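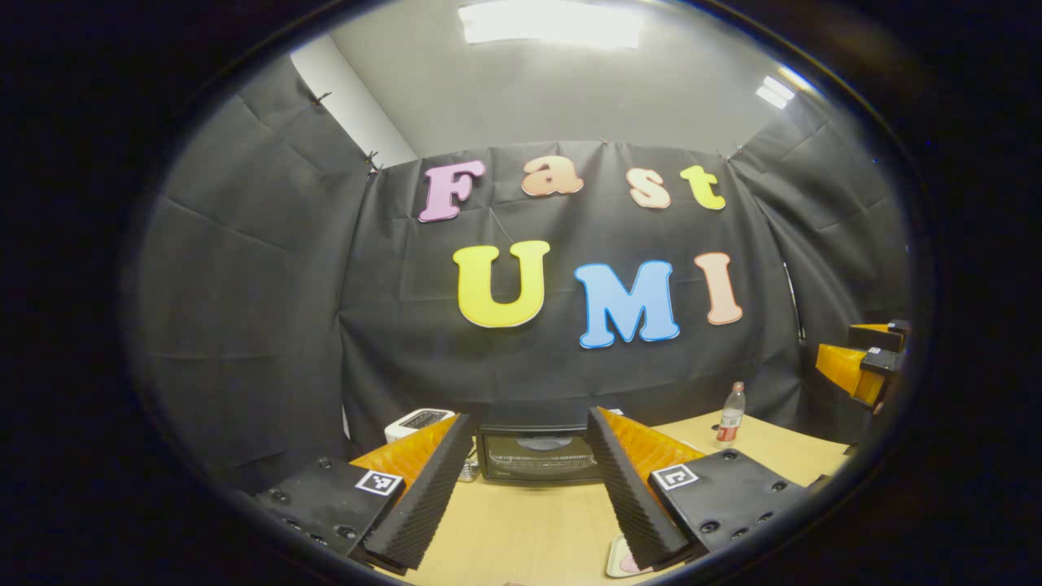

Do the feet before the crossbars, says Larasati Lumenta, or you'll be doing the feet twice. Agreed. Order of steps changed below to match. If you have the older printed sheet, toss it.

6. Setting up the Rerano folding stall, indoors

You need: frame bag, table, crossbars, 13 clips (one is spare), strap, extension cord. Rubber mallet if the floor is uneven. No metal hammer.

1. Pick the spot. Walk it first. Look for floor outlets, door swings, fire exits. Keep exits clear, no exceptions.

2. Feet on. Twist till they click. All of them, not just the front pair.

3. Stand the frame up folded. Two people. One on each end post, walk backward slowly until the hinges are nearly flat.

CAUTION: Fingers. Hold the posts, never the hinge arms. They close fast.

4. Lock the hinges. Red tab down = locked. If a tab won't go down the frame is twisted, so lift one corner a little and try agian. Don't force it.

5. Crossbars. Long one at the top back, short ones on the sides. Labels face in.

NOTE: Bars from the Gakham stall look the same but are 6 mm shorter. They'll go in. They'll also fall out.

6. Table in last. Legs down, slide under the back bar, lock both braces. Load limit 42 lb spread out, less if everything is stacked at one end.

7. Cord. Run it down a back post, strap at the top and at the bottom, then along the wall. Tape any part people walk over. Unroll the whole cord before you plug in, coiled cord gets hot.

8. Cloth and sign. See below.
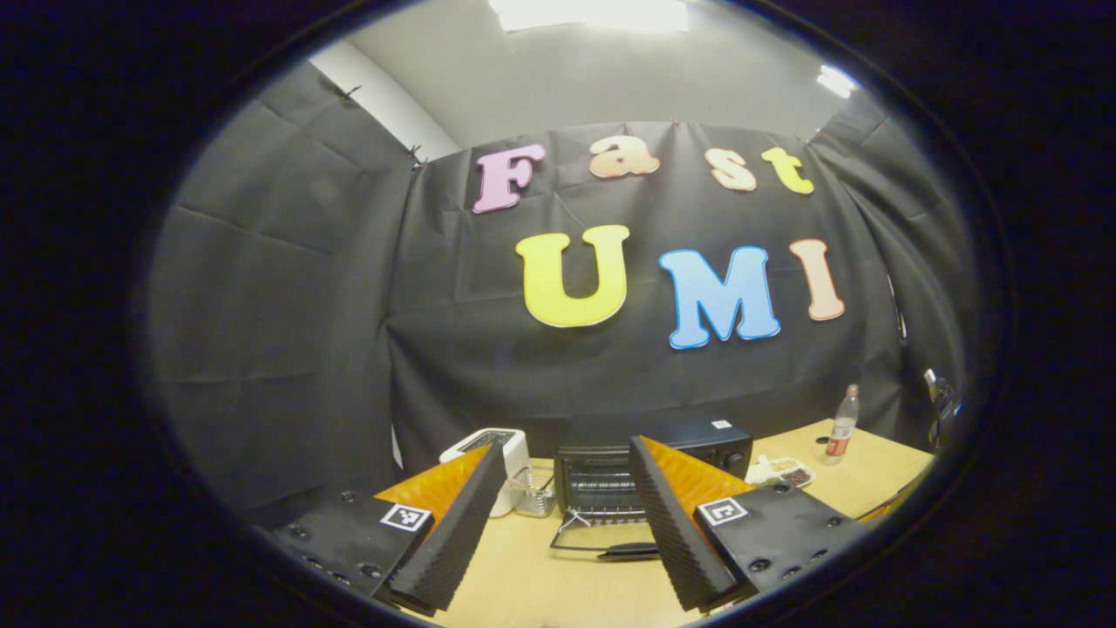

Hang the cloth from the top bar down, center clip first, then work out to the corners. Leave a bit of slack at the hinges or it pulls when you fold up. Ironing is optional. Soft folds and diagonal wrinkles all over the cloth in the photo and the letters still read fine, big pastel foam on black. Small printed letters on a pale cloth, differnt story, get the steamer out. Pin the sign after the cloth is clipped, never before.

CAUTION: Pins out before folding. Check the floor too.

9. Shake test. One hand on each front post, gentle push. Small sway OK. Any click, go back to step 4.

Packing up: reverse order, cord first. Count clips back into the bag. Missing or bent parts, write to Hidayah Ismail at Stenden and quote part list 1238. Wipe the feet or the bag gets filthy.

Rev. 2022-07-12

Related
Rerano stall: outdoor weights and wind
Replacing a hinge tab
Govindasamy table braces, old and new type
Cleaning and storing stall cloth
Parts list 1238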